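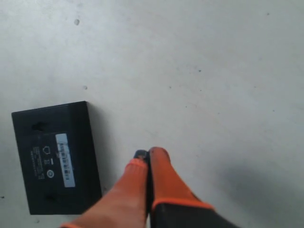 Eka's fingers next to the black box, label side up.

Derbridge Shared Workshop
Arm build group: minutes of the December 2018 meeting

Minutes by me, Josphat Magesa, typed up from two sides of very bad handwriting. Shout if I've put words in your mouth and I'll change them before the next one.

There were enough of us to use up all the proper chairs, plus Dương on the upturned crate as usual. Apologies came from the Sunday woodturners who'd said they might look in. We started late as the kettle had tripped the sockets on the bench side again, and I had to go and find the torch.

1. Last time's minutes

Agreed, with one correction from Dương, who did not say the shoulder joint was "fine". What Dương said was that it was fine if you didn't ask it to lift anything. Quite right, and sorry. I've altered the copy in the folder.

From the list of jobs we set ourselves in September, the base is bolted down (hooray), the emergency stop has been moved to the front edge where you can hit it without leaning over the arm, and the cable run up the forearm is tidied. The cover for the elbow hasn't been started. That was mine. It's still mine.

2. Where Eka has got to

For anyone who's missed a couple of these, Eka is what we're calling the whole arm now, after some fairly daft alternatives, and the name seems to have stuck. The code folder is still called arm_new_new, and I've asked if we can rename it before somebody makes an arm_new_new_2.

Most of the evening before the meeting proper went on the flat things problem. Eka is happy enough with anything chunky. Blocks, tape rolls, the tin of screws with the lid on, all good. Flat boxes are another matter. We'd been using the black box from the junk shelf, laid with its label up, and the job was to come down beside it, close on the long sides and lift it clear.

Results as I wrote them down: it came down nicely beside the box on most goes, and then closed too high and skated over the top. When we lowered the whole approach by a few millimetres it nudged the bench and sulked (the motor limit kicked in, as it should). Dương thinks the height we've told it for the bench top is simply wrong towards the right-hand end, and that the bench has a dip in it. I thought that was a bit convenient for whoever wrote the height code. Then we put the long steel rule across it and there was daylight underneath, so I withdrew the remark and bought the biscuits.

We agreed to measure the bench properly on a grid and give Eka the real heights. Dương will do the measuring. I'll do the typing in, as I'm told mine is the job that can be done sitting down.

There was a side discussion about whether we ought to be picking up flat things at all at this stage, or whether we should get really good at the chunky ones first and show that off on the open day. Feelings ran both ways. I'm for the flat things, being stubborn, but I can see that a row of people watching an arm stroke a box for ten minutes isn't much of a show. Left open until January.

3. The fingers

We're still on the soft ones from Sornitz, and the general feeling is that they were worth it. They close gently, they don't scratch, and when Eka misses it brushes past things and carries on. The hard ones we cut ourselves used to fling the tape roll across the room.

The grumble is with the tips. On the slippery cases they want a bit more bite, and somebody suggested a thin strip of rubber. Somebody else suggested the stuff you put under rugs. I've got an end of that at home and I'll bring it in. We all agreed we'd try it on one finger first and write down what happens this time, instead of changing three things at once and then arguing for a fortnight about which one made the difference (guilty as charged).

We looked at getting a spare pair. Sornitz want 80 pounds for the two with postage on top, and the vote was yes, but only once the heights are sorted, so we know whether it's the fingers or us.

4. The camera on the wrist

It works! It took long enough. The new bracket holds it steady and the picture no longer wobbles every time the elbow moves. You can see the tips of the fingers and a good piece of bench beyond them, and having the fingers in view helps no end with lining up.

We had a go at getting it to find barcodes on its own, and it isn't there yet. The small print on labels comes out as mush at the height we've been working at. Dương wants to try focusing closer and accepting that things further off will be soft. I'd rather leave the focus alone and bring the wrist down for a second look when it thinks it's found a label. We're going to try Dương's way first as it only needs a screwdriver.

The lighting was mentioned again. The lamp throws a shadow from the gripper over the bench, and when Eka turns the shadow goes with it, and at least once the software has decided the shadow was an object and gone to fetch it. I have to say I enjoyed that a great deal. Two lamps, one each side, is the plan. There's a spare in the back cupboard, if the glue people haven't had it.

We're keeping all the pictures for now so that we've got something to test against. The folder had 1693 in it when I looked, and plenty of them are of nothing much, or of my sleeve. I said I'd go through and throw out the duff ones. I got as far as 878 on the train and then my battery went, so that carries over.

5. Bench space and manners

A polite note arrived from the model railway lot asking if we could clear down after our evenings. Fair enough. We do tend to leave test bits lying about, and one of their members put a soldering iron down on our printed target sheet (the sheet lost). Agreed that test objects go back in the blue crate, the arm gets parked folded, and the power supply is switched off at the wall as well as at the front.

We also want them not to move the base. It looks like a thing you can shove along a bit to make room, and it really isn't, as every position we've saved is measured from it. I'll make a sign. Dương has asked that it be a short sign.

The specks on the bench top came up too. They're old paint and a few drill marks and they aren't hurting anybody, but the object finder does fuss over the bigger ones. We could paint the lot, or put a sheet down, or just tell the software to ignore anything that small. We're going for the last one, as it costs nothing and I can do it at home.

6. Money

We've got 200 pounds in the pot. Out of that come the spare fingers, if we go ahead, and a proper second lamp if the cupboard one has walked. I'd like to keep the rest back in case we lose a motor, and that was agreed without anyone looking very excited. The idea of a second arm was raised, and laughed at, and then discussed for a quarter of an hour. Not minuted further.

7. Anything else

A new chap from the Tuesday evening crowd asked if he could come along without knowing any programming. Yes, please do! Half of what we need is someone patient with a file and a tape measure, and the programming half of us keep losing the tape measure.

The elbow makes a tick on the way down. It's been doing it for weeks and it isn't getting louder. Dương has a feeling it's a grub screw, and I have a feeling it's the cable tie I put on in a hurry. We'll take the side off next time and see who's buying the tea.

Could whoever borrowed the small hex keys bring them back. The 2.5 is the one we can't manage without.

Jobs to do before next time

Dương: measure the bench heights on a grid, try the closer focus, look at the elbow with me.
Josphat: type in the heights, set the finder to skip small marks, finish sorting pictures, bring the rug stuff, make the (short) sign, start the elbow cover.
Anyone passing the back cupboard: see if the lamp's still in it and leave it on our end of the bench with a label on.

We packed up a little after ten. Next meeting is the second week of January, same end of the building, and please use the side door as the front one has started sticking in the cold.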